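The corn basket has moved to the table and I'm so happy about it
Feb 18, 2025 · posted by the Flercombe kitchen diary 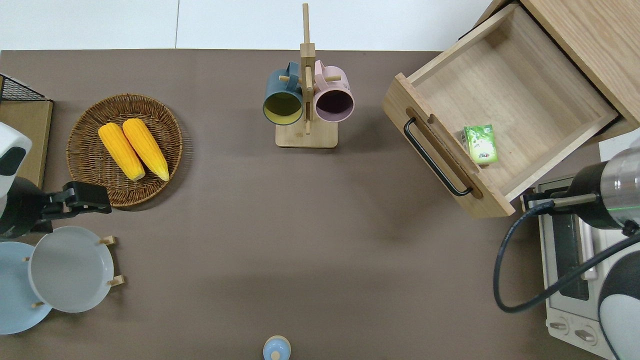
2 min read · thread

1/ OK, small kitchen thread, because I've been rearranging again and I want to talk about it! The wicker basket used to live on top of the fridge, where it held takeout menus and dead batteries. Now it's on the table with two ears of corn in it and I keep walking past just to look.

2/ Dark brown weave, yellow corn. I did not plan those colors. I might never put anything else in there (lemons would be good too, wait, lemons would be SO good).

3/ Yes, corn in February. The little grocery on Muludmont had it out front and I have no self-control. The good local stuff is months off, I know, I know. I'm not even planting mine until the end of April.

4/ Next up, the mug tree! I fought this idea for years. I thought mug trees were for people with matching mugs. Mine are teal blue with an olive-yellow inside and pale pink with a dark mauve inside, and they look great hanging off that light wood. Get the mug tree.

5/ Can we talk about mugs that are a different color inside? You get one color while it's on the rack and then another one shows up as you drink your coffee. I love it every single morning.

6/ Someone asked if they chip, hanging up like that. Mine used to get knocked around a lot more when they were stacked in the cupboard with the cereal bowls. I hang them by the handle, leave a bit of room between them and that's the whole method.

7/ The little wooden cabinet with the drawer is staying on the corner of the table for now, set at an angle. I tried it straight for a whole weekend and it bugged me. Turned it a bit and my shoulders came down from my ears.

8/ Still deciding what the drawer is for. Tea bags? Corn holders? Those tiny spoons I own 1000 of? I leave it open while I think, and yes, I have been thinking since Sunday.

9/ Best part of all this is the middle of the table. I can roll out dough there now!! Before this I was making biscuits on a cutting board balanced over the sink like some kind of raccoon.

10/ Tonight: corn in the oven, husks off, butter, salt, chili powder, lots of lime. I turn the ears once partway through and pull them when a few kernels start to brown. Then I eat standing up and get butter on my sleeve.

11/ If you've got a basket doing a boring job on top of your fridge, bring it down and put some food in it. Then send me a picture, I want to see every one of them. Lemon report coming soon

Contact · © 2025 Flercombe kitchen diary · Back to top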